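Mundard Handheld Gripper Program: Progress Report for June
Prepared by Tahmineh Farahani for the Zesorent equipment fund
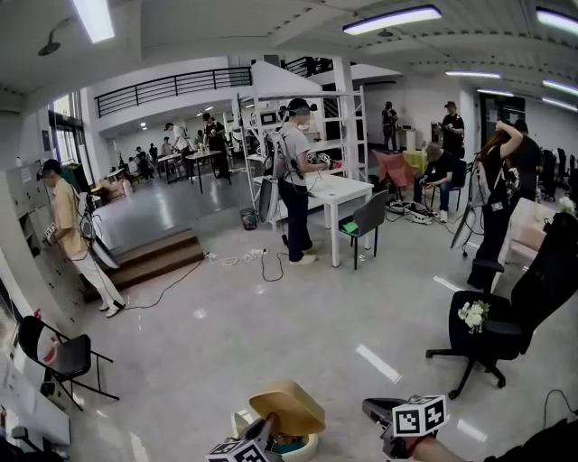
This report covers the upkeep of the wearable recording rigs and handheld grippers bought under the second equipment award. It deals mainly with one set, rig 29, which we have used as the reference for setup and repair because it had the most faults when the period began. The other rigs are covered briefly near the end.

Status

Rig 29 is back in regular use. It was out of service for part of the month with two separate problems: a left gripper that did not close evenly, and tracking that dropped out when the wearer turned quickly. The first is fixed. The second is much improved but still shows up now and then, and we are keeping it on the open list.

Left gripper

Uriel Sosa took the gripper apart at the bench. One finger was lagging behind the other near the end of its travel, so round lids and other thin-edged items slipped out on one side. He found a worn bushing at the pivot and a return spring that had been fitted one notch too loose during the last service. He replaced the bushing from stock, reset the spring and cleaned the old grease out of the slide. After reassembly he ran the open and close check with the gauge block, then again with a container lid, and the two fingers now meet at the same point.

The service sheet did not give a spring position. Uriel has added it, with a drawing, and the sheet now asks for the notch number to be written down each time the gripper is opened.

Marker cubes

The cubes on top of the grippers have to sit in the same place every time or the calibration is no good. On rig 29 the left cube had been removed and put back by hand, and it was slightly rotated on its mount. Golshifteh Dehghan made a small alignment jig that clamps to the gripper body while the cube screws are tightened. With the jig, the cube goes back on square and the calibration passes on the first try. We did the same job on the right gripper, although that one was within tolerance to begin with.

We also changed how the cubes are cleaned. Alcohol wipes were dulling the black print, which made the pattern harder to read under the ceiling lights. Operators now use a dry microfiber cloth, and anything worse than fingerprints goes to the bench.

Tracking dropouts

Omid Talebi logged 2,502 short recordings from rig 29 and sorted the dropouts by what the wearer was doing. Most came during quick turns of the upper body. He traced part of this to the cable between the headset and the backpack frame, which was pulling at the connector. The cable has been rerouted with a strain relief clip and a little more slack at the shoulder — a cheap fix, and it removed most of the dropouts. The rest seem to happen near the lockers and the stairs. Omid suspects reflections there, but has not tested this yet.

Daily care

Each operator now does a short check before putting a rig on: straps, cable seating, gripper travel, cube screws, battery level. It takes around 20 minutes for a new operator and far less once the person knows the rig. Negin Azimi keeps the check sheets and passes any fault to Uriel the same day. Chargers stay on the floor strips for now. We would like to move them to a shelf, as the cables get stepped on, and we have asked the building office about more wall outlets.

Other rigs

The remaining rigs had routine service only. We fitted the strain relief clip to all of them and checked the spring setting on every left gripper. Two were loose and were reset.

Spending and parts

Parts came in under the amount set aside. The main purchase was a box of bushings and springs from Illitz. The replacement headset cables ordered from Amini arrived late and two were the wrong length; they have gone back and we are waiting for the exchange. Until they come we have one good spare cable, and a second failure would take a rig out of use.

Next period

Omid will repeat the dropout test in different parts of the room, with the same operator and the same set of movements. Uriel will open the right gripper on rig 29 to see whether its bushing is wearing the same way. Golshifteh will make a second alignment jig so that one can stay at the bench. We are not asking for any change to the budget. If the reflection problem is confirmed, we may ask to move a small sum from spare parts to matte film for the locker doors.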